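Why I stopped following Furtună

June 4, 2022

Until April I followed the singer Furtună on three different platforms. I even had the notifications on, so my telephone made a noise each time she ate breakfast. Then came the apology video, and after this the apology for the apology video, and I was tired.

For those who missed it: she made a joke about her fans who had paid for the concert in Tidumton, which she cancelled 2 hours before the doors opened. My friend Triin Navickas was already on the train. She did get her money back for the ticket, but not for the hotel.

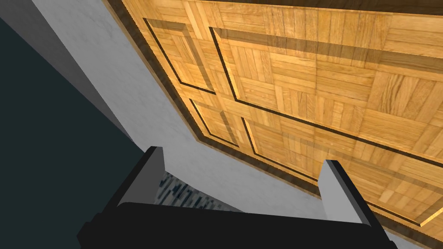 Parquet with a dark border.

I do not think one bad joke makes a bad person. What disturbed me more was the comments. Under the second video I read 43 of them before I went to bed, and almost all were from people who insulted each other. Somebody called Triin a liar when she wrote, very politely, about her hotel.

Gisela Eichhorn wrote to me that I take celebrities too seriously, and that I should simply listen to the songs. Maybe she is right. I still like the first album very much, especially the slow one, Ploturora, and I will not throw it away.

But I have switched off the notifications, and in the evening I read again. At the moment it is a thick crime novel which Ludger lent me, 1023 pages, and I am on page 9.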